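We use cookies to give you the best reading experience. By continuing to browse this site you accept our use of cookies. Accept | Settings

4. Tender design and the choice of contractor

4.1 The two procedures compared

The Clalla bypass and the Zirus valley road were planned in the same national program and have similar terrain, but the contractors were chosen in different ways. For Clalla, the road agency held an open tender with a fixed bill of quantities. For Zirus, the ministry used a strategic partner procedure, in which bidders were asked to submit a price, a financing offer and an outline design together. The legal basis for the second procedure was a special law that exempted the project from several parts of the procurement code.

The open tender drew more bids, and the bids were easier to compare. Each bidder priced the same items, so differences in the totals could be traced to particular works such as cuttings, drainage or bridge decks. In the Zirus procedure only 2 bids reached the final stage. The outline designs differed in the number of interchanges and in the length of river training works, and the evaluation report does not show how the prices were adjusted for this.

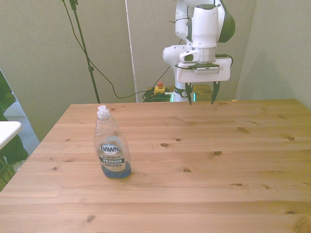

Figure 3. Tabletop with dish soap bottle and robot arm.

4.2 Contract documents

We read the published contract for each project, together with the annexes that were released on request. The Clalla contract was awarded to Kravchuk, a civil works firm with earlier experience on regional roads. Its contract runs on remeasured quantities, with monthly payment against certified work. Price adjustment is tied to indices for fuel, steel and bitumen, and the formula is printed in full in the annex.

The Zirus contract was awarded to Prallness. It is described as a lump sum, but the annexes list 19 items that may be repriced if site conditions differ from the outline design. Land purchase and the moving of power lines are left with the state. The contract sets no date by which the state must hand over the land, although it does allow the contractor to claim extra time and cost when handover is late.

This last point matters for the comparison. Under both contracts the state carries the risk of late land purchase, but at Clalla most of the plots had been bought before the tender opened. At Zirus purchase started after signing, and nearly 3,000 plots were still listed as open in the July register.
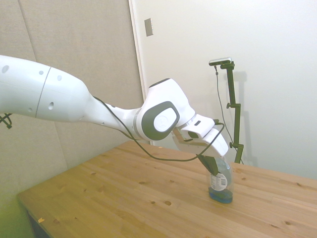
The register also shows that plots were not bought in the order in which the contractor planned to work. Crews were given access to separate stretches with gaps between them, and earth from one stretch could not be hauled to the next along the line of the road. The progress reports mention hauling on local roads several times, and damage to those roads later became the subject of a separate claim by the municipalities.

4.3 Supervision

Supervision was organized along the same lines in both cases. An independent engineer checked the works and certified payments, and the road agency kept the right to approve any change above a set value. In practice the agency at Clalla used this right often. At Zirus most changes were agreed in a joint working group before the engineer had issued an opinion, and the opinions on file are short.

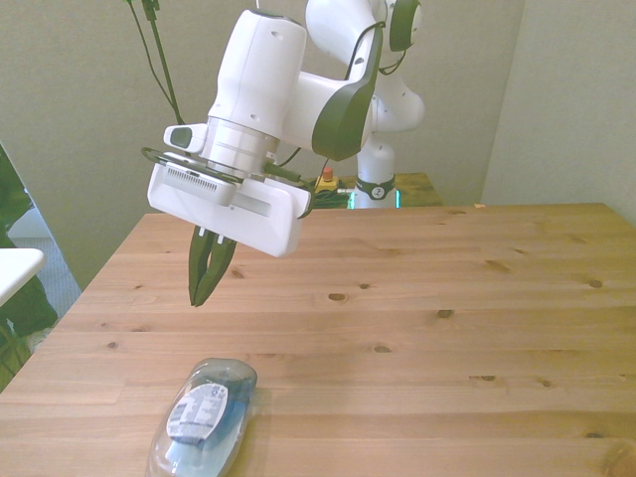
We coded each approved change by cause, using 3 groups: design, ground conditions and land access. Changes with more than one stated cause were placed in the group named first in the approval letter. The coding was done twice, and letters on which the results differed were read again. For Clalla, ground conditions were the most common cause. For Zirus, land access came first, followed by design. Changes still in dispute when the files were closed on Aug 17, 2023 were left out of both sets, so the totals for Zirus are likely to be low.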